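Home > Plumbing Parts > Toilet Repair > Fill Valves

Lomus Drasotov Fill Valve, Bottom Entry, Adjustable Height

The Drasotov is a bottom-entry fill valve for gravity-flush toilets. It replaces the ballcock or float-cup valve in most two-piece toilets and in one-piece toilets where the tank floor is flat at the inlet hole. It is not for pressure-assist tanks, flushometer tanks, or concealed in-wall tanks.

The valve is a pilot type. Water pressure above the diaphragm holds the main seat closed. When the float drops, a small arm opens the pilot port, pressure above the diaphragm falls, and the main seat opens fully. It stays fully open for nearly the whole fill and closes over a short travel at the end. Older float-rod valves throttle down slowly over the last part of the fill, and the hissing people hear late in a refill comes from that.

Working pressure

Maximum static supply pressure is 80 psi. Check with a gauge on a hose bib, with all fixtures off, before ordering. Homes above that figure need a pressure-reducing valve on the main. Fitting the Drasotov to an over-pressure line voids the warranty and will shorten the life of every other valve in the house as well.

Low pressure is less of a problem. The valve will close on a weak supply, but the fill will be slow, and on a well system it may pause while the pump catches up. If the fill is slow on a supply with normal pressure, look at the shutoff valve and the inlet screen first.

Materials

Body and riser: acetal
Float: closed-cell foam, captive on the riser
Diaphragm and pilot seal: Zoline rubber compound
Shank nut: glass-filled nylon
Inlet screen: stainless steel, removable from below
Refill tube: flexible vinyl, with angle clip

Zoline is the compound Lomus moved to with the second version of this valve. It swells less in chloramine-treated water than the black rubber used before it. Drop-in bleach tablets will still attack it. Damage from tank tablets is easy to identify (the diaphragm goes soft and leaves black marks on a finger) and is not covered. 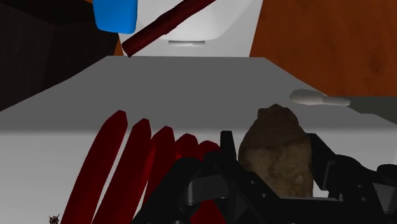
Height setting

Riser height is set before the valve goes into the tank. Hold the body, turn the lower shank counterclockwise, and the riser lengthens. The critical level mark, molded as "CL" on the cap, must sit at least one inch above the top of the overflow pipe. Turn the lock ring down until it clicks. A ring that has not clicked will let the riser creep, and the water line will creep with it.

Water level is a separate adjustment. Use the screw on the float link. Clockwise raises the water. Set it to the line marked inside the tank, or if there is no line, to just under the top of the overflow pipe. Make small changes and flush between them.

Installation

Close the shutoff and flush. Sponge out the water left on the tank floor. Disconnect the supply line, hold the old valve from inside, and remove the nut below. Lift the old valve out and wipe the area around the hole. Scale left there is the usual cause of a weep at the shank.

Fit the cone washer on the new shank with the taper pointing down. Set the valve in the hole with the refill outlet facing the overflow pipe. Run the nut up by hand, then give it a half turn more. Do not use pliers on it. Vitreous china does not give, and a cracked tank cannot be repaired in any way we would recommend.

Connect the supply line hand tight. Clip the refill tube to the top of the overflow pipe with the end of the tube above the water. A tube pushed down inside the pipe will siphon and the valve will run on and off all day.

Before the first fill, flush the line: remove the valve cap with an eighth turn, hold a cup upside down over the opening, and open the shutoff for a few seconds. Close it, refit the cap, then open the shutoff fully.
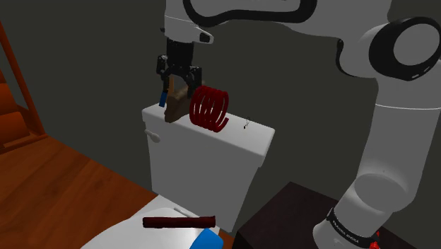 White toilet tank.

Fit notes

The valve suits the standard inlet hole found on tanks sold in North America. Narrow tanks need checking. The float is carried on the riser and needs no side clearance for a rod, but the pilot arm does project a little past the cap. If the flush lever arm passes close to the valve, work the lever through its full travel with the lid off and look for contact. A lever arm can usually be bent clear.

Tanks with foam insulation liners have less room at the floor. Trim the liner back from the shank so that the washer seats on china only.

In the box

Fill valve, assembled
Cone washer and shank nut
Refill tube with clip
3 spare pilot seals
Instruction sheet

The supply line is not included. We suggest replacing it with the valve if it is of unknown age.

Testing

Each production lot is sampled at the Moncrieff plant. Sample valves are run for 3000 fill cycles at maximum rated pressure, then held closed and checked for drip at the seat. Lot numbers are stamped under the cap. Quote the lot number in any warranty claim.

Service

The cap, diaphragm and pilot seal can be changed without taking the valve out of the tank. Order repair kit under the Drasotov name. The kit for the first version, with the gray cap, is a different diameter and will not seal in the present body. First-version kits remain available while stock lasts.

If the valve will not shut off:
Check that the float moves freely and is not touching the tank wall.
Check the flapper. Water leaving the tank past a worn flapper makes the fill valve cycle, and a new fill valve will do the same.
Clean the inlet screen and the underside of the diaphragm.
Replace the pilot seal.

Water hammer at shutoff is a fault of the piping in most cases. Loose pipe runs should be strapped. An arrestor at the shutoff will help where the pipe cannot be reached.

Warranty

3 years from date of purchase, parts only. Covers the body, riser, float and diaphragm. Does not cover labor, water damage, freeze damage, or valves used with in-tank cleaners. Keep the receipt.

Technical questions on this product go to Kenneth Innes at the parts desk. Please have the toilet model number ready. It is normally molded into the china on the inside back wall of the tank, or under the lid.

Page revised July 15, 2026

Tags: fill valve, toilet tank, ballcock replacement, bottom entry
Share (3)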